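Subject: Re: [sim-manip] Anyone using the Plaltier kitchen pack?
Date: May 4, 2020
List: sim-manip

> We are thinking about buying the Plaltier kitchen pack from Sement for our rod and peg tasks. The product page says 122 scenes and "ready for wrist and room cameras." Before I put in a request I'd like to hear from someone who has run it for more than an afternoon. How are the contacts with thin objects? Is the wrist view usable as it comes? And does the per-seat license get in the way on a cluster?

We've had it since April, on the standard license, with the Franka arm. Taking your questions out of order.

License first. It's per seat for the editor only. Headless workers don't count, and we run up to 80 of them at once without trouble. The license check does need a network connection at startup, so if your nodes are closed off, ask Sement for the offline file before you pay. It took them a while to send ours.

Wrist view: usable, with some work. The default mount sits low, and you get a band of gripper body across the bottom of every image. We left it that way because our real mount has the same problem. What gave us more trouble was the wood grain. The gray wood texture is very strong close up, knots and all, and our first policy was clearly using it.

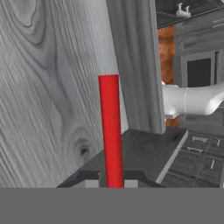

There is a texture switch in the scene config (surface_set), but it only changes the doors and the floor together. If you want to vary them one at a time you have to split the material file yourself. I can post our split version if the license allows it – I've asked and have no answer yet.

Contacts: better than I expected for thin rods held in the fingers, worse once the rod touches glass. Our main task is a red rod and a small glass on the island. We ran 1,262 episodes on the default solver settings and threw out 194 for contact problems, mostly the rod sinking into the rim or the glass sliding off when nothing was pushing it. Halving the time step fixed nearly all of the sliding. It did less for the rim. The collision mesh on the glass is coarse, and I think it needs replacing.
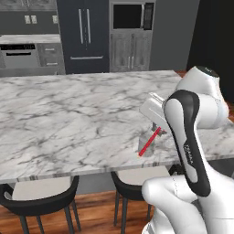
Room cameras come with fixed positions and you can add your own. Lighting is bright and flat by default, fine for debugging, but I wouldn't train on that alone. The dimmer presets are in a separate folder that the manual doesn't list (look under extras/light).

Other things to know before you order:

- The Vevunberg exporter drops joint limits. Check them after every export.
- Clear glass renders slowly. Turning off refraction in the wrist camera made the biggest difference for us.
- Updates overwrite the scene configs. Keep your own copies somewhere else.
- Support answers email, but only in the morning their time.

We also tried the Tehrani pack. It has cleaner collision meshes and far fewer kitchens, and the cabinets are all the same size. If you only need one counter and a few objects I'd go with that one. For anything where the background has to change, Plaltier is the better buy, as long as you have a few days to spend on the meshes.

Which solver are you on? The time step numbers I have are only good for the default one.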